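Plestodham Parents Board > Toys and Play > Cleaning and storage

Cleaning colored shape blocks without wrecking the paint??

posted by narnham_mom2669

Got a big mixed tub of shape blocks from the Ifans rummage sale. Hearts, stars, triangles, cubes, little cylinders, the lot. No box, no label, no idea who made them. They're kind of sticky and my youngest is 14 months so everything goes straight in the mouth. Can I just dump them in the sink? Don't want the color coming off. Also my butcher block board, the stripey maple kind, is where we play with them and it's getting grubby too. Need to sort this before my sister's kids come in August. Thanks!!

Kavow63
1000+ posts

Do NOT soak if there's any chance they're wood. Did that once, paint bubbled up by morning. Damp cloth, drop of dish soap, wipe, second cloth with plain water, towel dry. Then stand them out overnight, not touching – if they touch they can stick. Test one block first, on the bottom. Color on the cloth = stop, and I wouldn't give that one to a baby at all.

Stars are the worst, gunk sits in the inside corners. Old soft toothbrush.
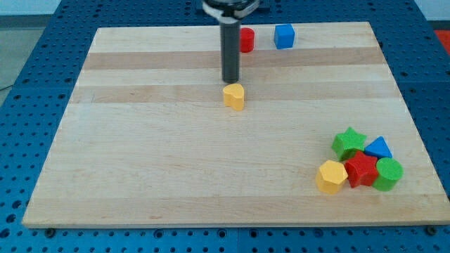

Can the board be washed the same way as the blocks?
Pretty much, warm soapy cloth on both sides and dry it standing on edge so it doesnt warp. Food grade mineral oil once it's fully dry, leave it a few hours, wipe off the extra.

Oh and check the size of the small cylinders. If one fits inside a toilet paper tube it's too small for 14 months. Put those up high.

tub_of_bricks

dishwasher, top rack. mine were fine

Kavow63

^ yours are plastic though?? She doesnt know what hers are. Please dont dishwasher painted wood.

narnham_mom2669

Ok did the test one, a yellow heart, no color on the cloth. Nearly 145 of the things to go, ugh. Toothbrush tip is great, stars came up so much beter. Doing the board tonight.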